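Home | Products | Services | Interviews | Support | Contact

Kodeck bench service: what the acrylic fingers are for

Kerubo Kimaro runs application work for Kodeck, a subscription service from Dradine that sets up and maintains arm-based handling for small chemistry labs. The current release covers glassware placement, funnel handling and powder transfer. We spoke on a Friday at the Sedgwick site, where the service has been under review by the lab since August.

Kimaro describes the scope narrowly. "We sell handling steps. The customer's chemistry stays the customer's. If a step involves picking something up, placing it or holding it still, we quote for it."

Each step is quoted separately and tested before handover. The acceptance run is 60 cycles per step. At Sedgwick the log stood at 1123 cycles across all steps, with 106 flagged for review. Most flags came from the funnel step, in which the gripper works above a round-bottom flask seated in a cork ring.

"A cork ring is a passive support," Kimaro says. "It lets the flask tilt. A rigid clamp would be easier for us, but the lab uses cork rings and did not want to change. So we write the approach path around that."
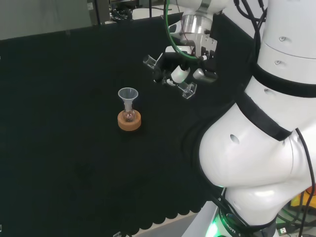

Fingers and surface

The fingers supplied with the kit are clear acrylic. Kimaro says the choice was about sight lines. "With opaque fingers the operator loses the rim of the funnel during the last part of the move. Clear ones cost us some stiffness. We accept that for light plastic parts and use a different set for heavy glass."

The black cloth under the work is a standard item on the setup sheet. "Transparent glass on a pale bench gives poor contrast. We tried a painted board first. Cloth is cheaper to replace."

Replacement fingers are sold in pairs at 165 dollars. The scheduling software, Fevorar, is included in the subscription and exports its logs as plain text.

Asked about limits, Kimaro lists wet funnels, flasks with side necks and anything with a ground joint that has seized. "We decline those at the quoting stage. The side-neck work is being tested, and I don't have a date for it."

The Sedgwick lab has asked for a second acceptance run on the funnel step before it decides on renewal.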